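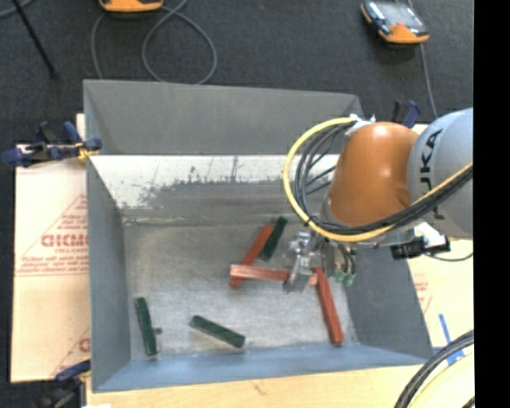 How to Label Storage Bins So the Labels Stay On

Labels on metal and plastic bins tend to peel at the corners first. Most of the trouble comes from grease on the surface and from handling the label too soon. The method below works for garage shelves, craft rooms and small stockrooms.

What you need

Rubbing alcohol
Two clean cloths
Printed or handwritten labels
Clear packing tape, 2 inches wide
A ruler and a pencil

Step 1. Decide on the names

Write out the full list before you make a single label. Use the word people in your house or shop would say out loud. "Hinges" is better than "Hardware, misc. B." If two bins hold similar things, put the size on both labels.

Step 2. Clean the spot

Wipe the area with alcohol on one cloth and dry it with the other. Leave it alone for 15 minutes. Skip dish soap, which can leave a film.

Step 3. Mark the height

Measure down from the rim and make a small pencil mark on each bin. Use the same distance every time. On bins with sloping walls, measure along the wall itself.

Step 4. Apply the label

Start at one short end and press toward the other with your thumb. Cover it with tape that runs half an inch past the label on every side. Round the corners of the tape with scissors before you stick it down.

Step 5. Wait

Keep the bins off the shelf overnight. Cold garages need longer, and in January it's easier to do the whole job indoors.

Removing old labels

Warm the label with a hair dryer on low and pull slowly from a corner. Rub off leftover glue with cooking oil, then repeat Step 2 or the new label won't hold.

Written by Rosalind Lyons. Updated 2019-05-14.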